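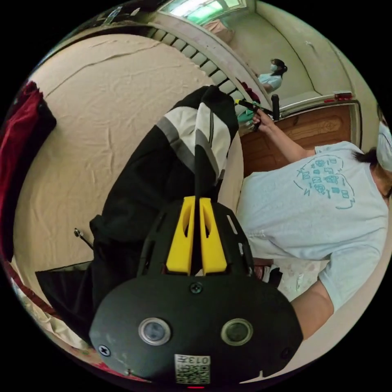

Slide 4. Clothes on the bed (2 mins)

Let them look. Ask who has a pile like it at home. Wait for hands, put up my own.

The bed is where folding goes to be postponed. Jaiswal household rule: nothing on the sheet after 19:00, or you sleep beside it.

Mention the stray cable. Every bed has one.

Black and white bundle: jacket or bag? Take votes, don't settle it.

Then hand over to Naveen for drawers. He will overrun.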